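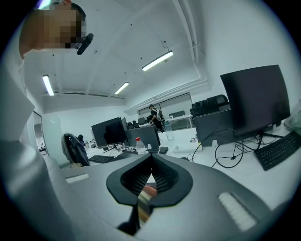

Killel House, second floor: fire and general safety walk-round
Date: 1/15/25
Carried out by: Nerea Pastor
Copy to: Prasanna Begum, Selvaraj Amarasinghe

1. Escape routes clear
Pass on the day. I was told they are always clear. The August sheet said the same, and two days later Delia Barrientos sent me an email about boxes on the back stairs.

2. Fire doors close fully by themselves
Fail. Door 14 stops short of the latch. Marked "adjusted" last time. Adjusted by whom? There is no job number.

3. Extinguishers in date
Pass, apart from the one by the kitchen, where the tag is unreadable. Treat as out of date until Parik show me the service record.

4. Alarm test log
Signed every week, 37 entries, all in the same pen and all at the same time of day. I would like to see the panel's own record before I tick this.

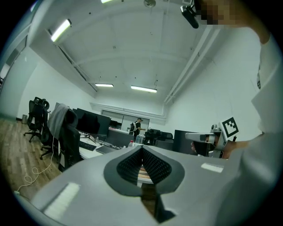 5. Emergency lighting
Two fittings failed the short test. The full-length test was "done by Plarkow". Certificate not seen, so not ticked.

6. Portable appliance labels
Partly done. Desk equipment has labels, kettle and fan heater do not. The fan heater should not be on this floor at all.

7. First aid box
Stocked. Eye wash expired in August.

8. Fire wardens
Maricruz Galindo is trained. The second name on the notice left the company. Please stop counting it.

9. Repairs budget
The 300 pounds set aside will not cover door 14 if the closer needs replacing. Abeysekara quoted by phone only. Get it in writing.

Result: not signed off. Items 2, 3, 4, 5, 6, 7 and 8 stay open.
N. Pastor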